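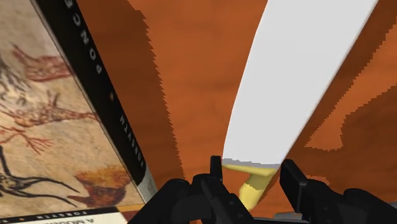 According to one member of the visiting group, the question most buyers bring to a touch panel supplier is how long the panel will last, and very few ask how that figure was reached. The remark was made in the entrance hall of the Undell test laboratory at Clastgate before the tour had begun, and it set the direction for much of the afternoon.

Report of the visit to the Undell laboratory, 24 June 2019

The laboratory opened its doors to customers, suppliers and teaching staff for a single afternoon. Visitors were divided into groups at reception and issued with shoe covers and badges. Our group began in the climate rooms and finished in the force measurement area, the reverse of the order printed in the program.

Climate rooms

Panels intended for outdoor use are held at 40 degrees Celsius while a stylus taps a fixed pattern across the glass. Staff explained that the panel is powered throughout and that every missed or doubled touch is logged with its position. The results for a ticket machine panel were shown on a wall display. Most of the errors fell along the lower edge, where the cable joins the glass. The supplier has since moved the connector, and the new version will be tested in October.

Wear testing

The wear room holds the Brunet line of test stands, built on site. Each stand presses, drags and lifts a soft tip according to a script written by the customer. The tips are replaced after every 300 hours of running time. Visitors were allowed to handle a used tip and a new one. The used tip was visibly flatter, and staff noted that a flat tip spreads the load and can hide a weak spot in the panel.

The room is louder than expected, and parts of the explanation were lost to those standing at the back. A written handout would have helped.

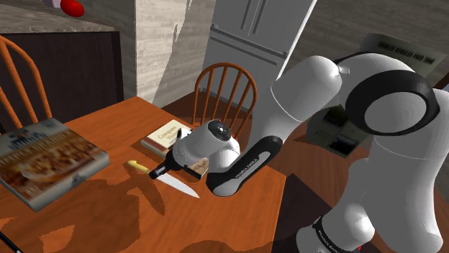

Would a gloved hand give the same result as the soft tip? The question came from the back of the group, and the reply was that it would not. Gloves are covered by a separate script with a wider tip and a lower signal threshold. The laboratory does not combine the two sets of results in one report, although customers often request it.

Force measurement

The final stop was the force bench, which is used for buttons and panels that must respond to a set pressure. The bench is checked against reference weights at the start of each shift. A demonstration was given on a door entry keypad from Drolness. The keypad has 2 rows of keys, and the upper row needed a firmer press than the lower. Staff did not offer a cause, as the work was still in progress.

Practical matters

The laboratory is a short walk from Clastgate station, and bus 61 stops at the gate. Parking is limited and should be requested with the booking. Photography is not permitted in the wear room. Refreshments were served in the meeting room, where staff remained available for questions until closing. Requests for a copy of the test procedures may be left at reception and are answered by mail.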